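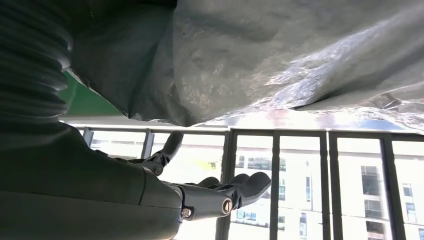
Minutes of the parcel room working group
Semaan building, level 2, meeting room by the lifts
August 2018, 10.00 am

Present: Rawan Khoury (chair), Afaf Khasawneh (minutes), one representative each from dispatch, accounts and building services
Apologies: Skolten (supplier)

1. Minutes of the previous meeting
Accepted with one correction. Under item 4, "returns shelf" should read "returns bay". Afaf to amend the file copy.

2. Parcel volumes
Accounts tabled the figure for last month: 2,363 parcels through the room, most of them in soft plastic shipping bags. Cartons were down again. Dispatch said the bags are quicker to weigh but slower to sort, as they slide off each other when stacked and the labels end up underneath. It was agreed that bags waiting to be weighed will be laid flat on the left side of the table with the code facing up.

Accounts asked whether the weights could be entered at the table instead of being written on the sheet first. Rawan said Pliteck had quoted for this and the quote was too high. To be looked at again next financial year.

3. Crates and storage
Building services reported on the green crates. Several have been stored under other things and the rims are starting to bend. Dispatch would like them kept within reach of the table – walking to the far end of the room for each one wastes time.

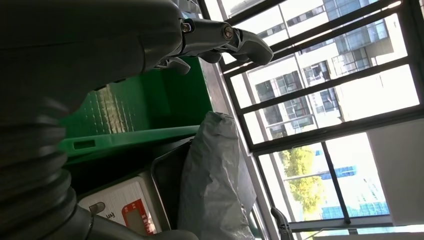

Green bin beside the window ledge, with a box stored below the rim.

Agreed that boxes are not to be stored beside or underneath crates that are in use. Any box without a name on it will be moved to the returns bay at the end of the week. Afaf will put up a notice and email the other floors.

There was some discussion about buying more crates. Rawan did not support this until the existing ones have been checked. Building services to check them and report back.

4. Table, scale and conveyor
Dispatch asked for the scale to stay where it is, at the conveyor side of the table, with the keypad facing the person weighing. It had been shifted twice by the evening shift and had to be levelled again each time. Tape marks will be put on the tabletop.

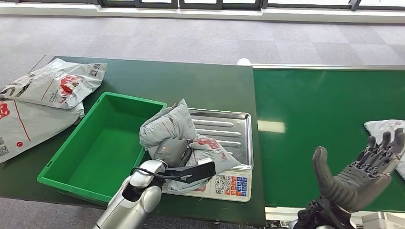

The steel tray is to be wiped down at the end of each shift. Dispatch noted that bags hanging over the edge of the tray can touch the front of the scale and give a false reading. Staff should fold the bag in so that the whole of it sits on the tray, then wait for the number to settle before writing it down.

Cables on the tabletop are to be kept to the back edge. Building services will supply clips.

The conveyor belt was serviced by Grerport last week and no faults were found. The next service is due in 7 months. Afaf to put it in the calendar and let dispatch know the date so that the room can be booked out for the morning.
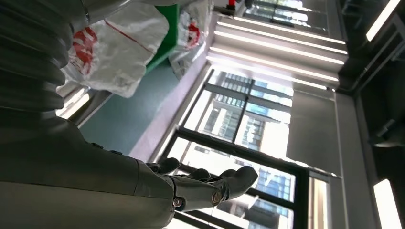
5. Windows and light

Dispatch raised the afternoon glare. The printed codes are hard to scan when the sun is on the plastic, and the colour of the markings washes out. Blinds were priced at more than the group can approve on its own. Rawan will take the request to the office manager. In the meantime scanning can be done with the bag turned away from the windows.

6. Other business
The carpet near the door has lifted at one seam. Building services to repair.

Dispatch asked for a second pair of scissors. Approved.

Actions
Afaf – amend previous minutes, notice and email about boxes, service date in calendar
Rawan – blinds request
Building services – crate check, cable clips, tape marks, carpet seam
Dispatch – remind evening shift about the scale

Meeting closed 10.50 am. Next meeting to be set by email.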